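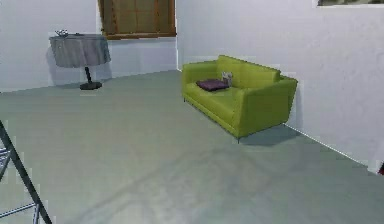 Plusdale Community Help > Clubs, Classes and Days Out > Open days

What should I look at (and ask about) at the Jultov open day? First time seeing simulated robots

Posted by marigold_ext, 29 August 2024

Hi everyone! I just signed up for the open day at the Jultov robotics lab in November and I am way too excited about it. I've been to factory tours before, the kind where you stand behind a yellow line and watch an arm stack boxes, and I loved every minute. This one is different, though. The confirmation email says most of the demonstrations are "household tasks in simulation," so I think we'll be watching a lot of it on screens, with robots learning to pick things up and put them down in made-up living rooms.

I'm bringing my niece, who is eleven and asks better questions than I do. We have the afternoon slot and it's only one visit per ticket, so I'd like to make it count. My questions:

Is it worth watching the simulation part, or should we head straight for the real hardware?
What do you look at? If I see a room on a screen with a sofa in it, I'm going to look at the sofa.
Do they let you try anything?
Are there questions the staff like getting?

I don't code. I did one weekend class with a programmable car, and it drove under a refrigerator and stayed there. Thanks in advance!

3 replies

Tobermory

Went last time, it was good. Parking is behind the building, not in front. Eat before you go, because the snack cart sells out. The real robot arm is downstairs and has a long line, so do that first and go up to the screens after. My son liked the arm more. I liked the screens more.

Osian Wogan

Oh, you are going to have such a good time! I've been to two of these and helped at the sign-in desk for one, so I've watched the simulation demo more often than anybody needs to, and I'd still go upstairs again tomorrow.

I disagree a little with Tobermory on the order. Go to the screens first. The downstairs line does get long, but it's shorter in the last hour, and the arm makes a lot more sense once you've seen what the software is trying to do. When I did it the other way around, I watched the arm hover over a cup for ages and had no idea why it was hovering.

As for what to look at, this is how I'd go through the upstairs room.

1. Find the task before you look at anything else. Each station has a card with one line on it, something like "find the object and bring it to the table." Read that, then look at the screen. It's fine to enjoy the sofa too! The one in the lime green is my favorite, with the dark purple cushion lying on the seat. But a cushion is a good place to start thinking, too. Would you go over it, around it, or move it? The robot's software has to come up with something, and you and your niece can make your own plan before the run starts.

2. Ask whose view you're looking at. The staff can switch views, and sometimes you're high up, seeing half a room, and sometimes you're looking at one corner. I missed this completely on my first visit. A big empty stretch of floor looks like nothing to us, and the person at the station was delighted with it, as it meant plenty of room to drive through.

3. Watch how little there is to go on. My favorite stop last time was the one where you try to say what a thing is from a single view. You get a gray box standing on the floor where two blue walls meet, taller than it is wide, a small dark cap on top, and a reddish-brown mark on the front that you can't read. Is it a canister? A battery? Our group argued about it so loudly that the next station turned around. Then try the harder part, which is deciding how you'd take hold of it with walls that close behind it. I had an answer right away and talked myself out of it twice.

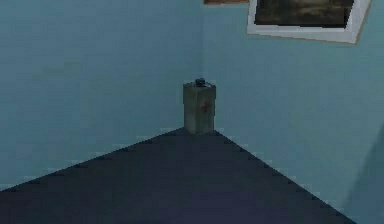
4. Ask to see a bad run. Please do this one! They have plenty and they're happy to show them. I've seen a simulated robot carry a bowl beautifully across a room and let go of it a foot short of the shelf. The engineer backed it up and showed us the moment where its guess about the distance went wrong, and that was the best five minutes of the day.

5. Ask how many tries. I asked at the Rivex station (Rivex is the name they use for their practice software) and was told that one tidy-up task had been run 2000 times in the previous week, with 896 of those in rooms the robot hadn't been given before. I wrote that on my hand so I wouldn't forget it. You couldn't do that with a real arm and a real sofa, or not in a week.

On trying things yourself: yes, upstairs there's a station with a controller where you steer. It is much harder than it looks, and kids are better at it than adults. You get three minutes. Take the slow setting. I took the fast one and spent my turn facing a wall.

The staff like any question that starts with "what happens if." What happens if the cushion is on the floor? What happens if the blind is open and the light changes? Your niece will probably have them pulling up new rooms all afternoon. The talk is in room 401, by the way, and it's short and friendly, with no math. Sit near the front if you want to see the screen, because it's mounted low.

One small thing: the pictures on the screens can be soft and blocky. I spent a while wiping my glasses. You get used to it.

Please come back and tell us how it went!

kaczorowski_j

Mostly agree with the above. Two corrections. The talk was moved downstairs at the spring one, so check the board when you arrive. And the controller station had a sign-up sheet, so put your names down as you come in and then go look around.

Good question for an eleven-year-old to ask: "How does it know when it's finished?" Mine asked that and we were there until closing.

marigold_ext

Thank you all so much!! Screens first, names on the sheet, eat beforehand. I read the "what happens if" part out loud to my niece and she has already filled a page and a half. Number one on her list is what happens if there's a cat.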